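**Mistwood Opens Orders for Gudinlow Two-Finger Gripper Kit**

*Kit adds a wrist camera and soft-goods software to light robot arms already in use*

Tuesday, July 15, 2025 — Mistwood today opened orders for the Gudinlow kit, a two-finger gripper and wrist camera set for picking up clothing, towels and other soft items in furnished rooms. The kit is sold to research labs, care technology developers and service robot builders that already own a light arm and want to use it for household tidying work.

Gudinlow ships with the gripper, a small camera, a mounting plate, one cable set and a license for Dakov, the company's control software. Dakov handles finger opening, approach angle and grip force from a single settings page. It runs on a standard Linux computer and doesn't need a network connection once it is installed.

"Most of our customers had a working arm and no good way to pick up a shirt," said Kylie Lockyer, product manager at Mistwood. "They were using grippers made for boxes and bottles. We wanted something they could bolt on in an afternoon and try on real laundry."

Cloth is hard for robots to handle. A garment has no fixed shape, and a fold that looks like an edge may be the middle of a sleeve. On a sofa or bed the gripper also has to take hold of the item without pinching the upholstery under it. Dakov plans each pick from the wrist camera view and looks for a raised fold before it lowers the fingers. If it can't find one, it stops and asks the operator to choose a point on the screen.

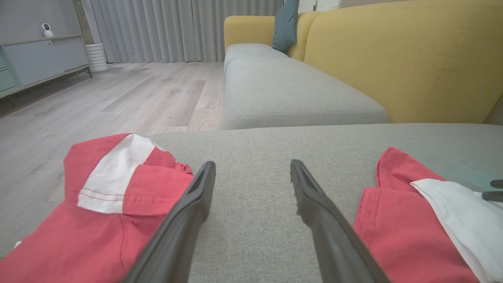

*View between the open fingers of the gripper, with red and white garments on a sofa seat.*

Mistwood tested the kit in five furnished apartments starting in May. Test items included T-shirts, sports jerseys, hand towels and fleece blankets, placed on sofas, beds and floors. Trygve Dahlgren, who led the tests, said the sofas took the most work.

"A seat cushion gives when you press on it, so the height you measured is no longer the height you have," Dahlgren said. "We changed the approach speed several times before we were happy with it. Thin fabric lying completely flat is still slow, and we say that in the manual."

The release version of Dakov includes four pick modes: fold, edge, pile and manual. Fold mode is the default. Pile mode is meant for several garments lying together and lifts one item at a time, pausing for a second camera check before the arm moves away. The software does not sort laundry by color or fabric, and it does not fold clothes.

The fingers can be swapped without removing the gripper from the arm. Replacement pairs are sold separately. Setup takes roughly 7 steps, all covered in the printed guide, and camera calibration is done with a card that comes in the box.

Amundsen, an arm maker that has worked with Mistwood on the mounting plate, will sell the kit as an option with its own light arms. Customers who buy it that way will get the plate fitted and the camera calibrated before delivery.

"We get asked for this by people working on home assistance," said Alvar Midtbø, sales director at Amundsen. "They'd like the arm and the hand to arrive together and be ready to run."

Orders placed now will ship in the order received. The kit carries an 11-month warranty on the gripper and camera — finger pads are treated as wear parts and are not covered. Dakov updates are included for as long as the warranty runs. Pricing is available on request, and universities may ask for a separate quote.

**About Mistwood**

Mistwood designs grippers and control software for robots that work in homes and other furnished spaces. Its products are sold directly and through arm manufacturers.

**Press contact**

Leif Torvik, Communications, Mistwood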